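Storing Dry Pasta: Pantry Tips

Posted 16 March 2025 in Kitchen & Pantry

Dry pasta keeps for a long time, but it does better with a little care. Most of the trouble comes from damp, pantry moths and split bags.

Before you put anything away, take all the pasta out and set it on the table or counter. Group it by shape. Spaghetti and other long pasta goes in one row, short shapes in another. It is easier to see what you have this way, and you will probably find two or three bags of the same thing.

Check the sealed ends first. Run a finger along each crimp and press the bag lightly. If air comes out, use that bag first or move the pasta to a jar.
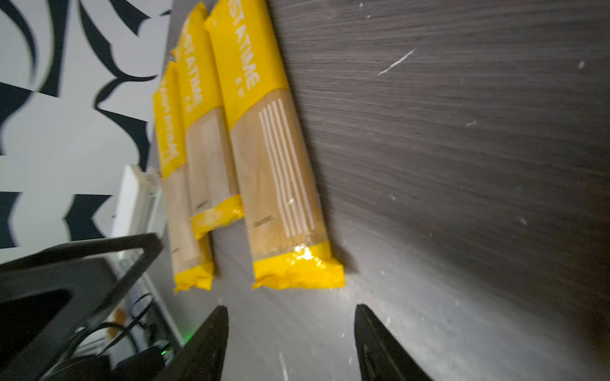
Unopened bags of spaghetti can stay as they are. Lay them flat on a shelf, all facing the same way, with the oldest on top. Standing them on end in a deep bin tends to snap the strands at the bottom. If the shelf is shallow, turn the bags sideways - they don't need to stick out over the edge.

Once a bag is open, fold the end over twice and clip it. A clothespin works fine. For longer storage use a tall jar with a tight lid, at least 30 cm high inside, or the lid won't close over the spaghetti. Cut the cooking time off the bag and tape it to the jar.

Keep pasta away from the stove and the dishwasher. Steam gets into cupboards more than you would think. In August, when our kitchen in Remdale gets humid, I move the open bags to the hall closet.

Wipe the shelf with a barely damp cloth and let it dry for 15 minutes before the bags go back. If you find webbing or small holes in a bag, throw it out and check the flour and rice next to it too.

Broken spaghetti is still good. Save the short pieces in a small jar and add them to soup.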